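Home | Projects | Checklists | Contact

Trondton: pre-run check, simulated bedroom set
January 6, 2018

1. Arm starts clear of the bed and cabinet. OK
2. Joint limits loaded from the Tralla file. OK
3. Objects on the blanket settled before recording. NOT OK, the basketball looks to be floating. Reset and check again.
4. Failed tries kept and labeled. OK, 5 of 300
5. Stop command tested 3 times. OK

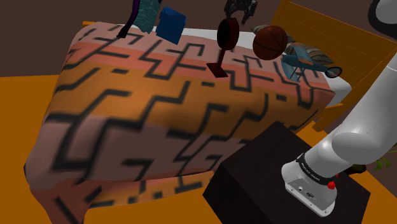 Awan asked that failed tries go in a separate folder, and wants the labels checked before training.

We use cookies. Accept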